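Search this site Search Clear

In Defence of the Small Jar

My kitchen cupboard used to hold sacks. I was proud of those sacks. I'd read somewhere that a sensible household buys its dry goods in bulk, and so I bought them in bulk, from a wholesaler called Birnero on the ring road, where the trolleys are the size of a hatchback and you need a card to get past the door. I came home with enough pearl barley to see out a siege. I don't like pearl barley very much. It was the price per kilo that I liked.

The theory of bulk buying is sound and I won't argue with the arithmetic. The trouble comes at about seven in the morning, when a person in a dressing gown has to get a modest quantity of something out of a sack that weighs as much as a toddler and into a vessel the width of a fist. There is no elegant way to do it. You can lift the sack, in which case the contents arrive all at once. You can send in a cup, which then lives in the sack, and which you'll be looking for all week because you've forgotten it lives in the sack. Or you can roll the top down and shake, and this is how I came to know what is underneath my cooker.

I gave up the sacks in June. What replaced them was a row of small jars, and I've become a bore on the subject.

A small jar costs more to fill, at least if you fill it the way shops would like you to. It runs out. It has to be washed and dried properly, and the label has to be dealt with, and people who keep jars soon learn to judge a brand entirely by its glue. I own one from Slaoui, formerly of peppercorns, whose label has survived three soakings, a scouring pad and some language. But a small jar can be picked up in one hand and tipped. That's the whole of my case, and I think it's a strong one. Everything else in the kitchen is built on the assumption that you have one hand free, and most of it is wrong.

My neighbour Radomir Đorđević disagrees. He decants too, but he decants upwards: great square canisters with sealed lids, made by Borus, a set of which costs more than my first car's last repair. They stack beautifully. They have little windows in the front so that you can see how much rice you've got, as if rice were a thing that crept up on you. When he wants some rice he takes down the canister, opens the lid with both hands, finds the scoop, levels the scoop, puts the scoop back, closes the lid with both hands and returns the canister to its place in the stack, having first removed the two on top of it. He tells me it takes no time at all. I've stood in that kitchen waiting for my tea and I have a different view.

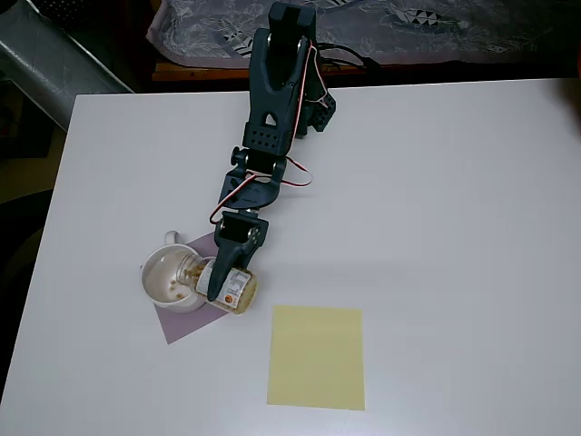

Pouring is a skill, and we treat it as if it were a fact of nature, like falling. Liquids have spoiled us. Milk comes out of the jug at the speed you ask of it and stops when you stop. Dry things have opinions. Flour refuses, refuses again, and then leaves as a single body. Lentils are fairly well behaved until the last inch. Anything round is the worst of the lot, for it sits at the back of the jar while you tilt, and tilt a little more, and the whole crowd of it then decides to go together, half into the mug and half on to the worktop, where it bounces.

The remedy, so far as there is one, is to bring the mouth of the jar right down to the cup and turn it slowly. Most of us pour from too high up. I blame television chefs, who scatter salt from shoulder height and have somebody else to sweep. At home there's nothing to be gained by altitude. Get low, lay the jar nearly flat, and let the stuff come forward a bit at a time. You'll look like a chemist. You'll also have breakfast in the cup.

And do put something down first. My aunt used a sheet of paper for this, the back of an old calendar usually, and afterwards she would fold it down the middle and funnel the strays back into the jar they came from. I thought it was the meanest thing I'd ever seen. I was nine. I now do it several times a week, and have feelings about which sort of paper holds a crease.

There is a serious objection to all this, which was put to me by Mahmoud Ramadan over a lunch I was paying for. He said that a small jar only works because there's a big bag somewhere else, and that I'd simply moved the sack out of sight. This was unkind and also correct. There is a bag. It's in the cupboard under the stairs, behind the hoover, and on the occasions when the jars need filling I do have to crawl in and confront it. But I'd say in my defence that I now fight the sack once a fortnight, fully dressed, in daylight, where I used to fight it every morning before I'd found my glasses. Civilisation has been founded on less.

He also asked why I didn't just buy the dispenser. There's always a dispenser. This one is called the Bustard and it screws to the wall, with a clear hopper and a paddle wheel that you turn to release what the box calls a portion. I've used one, in a guest house, and a portion turned out to be either nothing or enough for a horse. One of the other guests got the wheel jammed and was advised by the landlady to hit it, which she did, with the results you'd expect. We ate toast.

So I'm staying with the jars. They don't match. A few have the names of things they no longer contain, and visitors have been known to put the wrong item in their coffee, though only once each. The one nearest the kettle gets used most and is refilled most, and I notice that I never resent it. I tip it, something comes out, I stop tipping. Radomir came round last week to borrow some barley, of all things, and I gave him a jar of it and told him to keep the jar. He has put the contents in a canister. The jar came back washed, with the label still on.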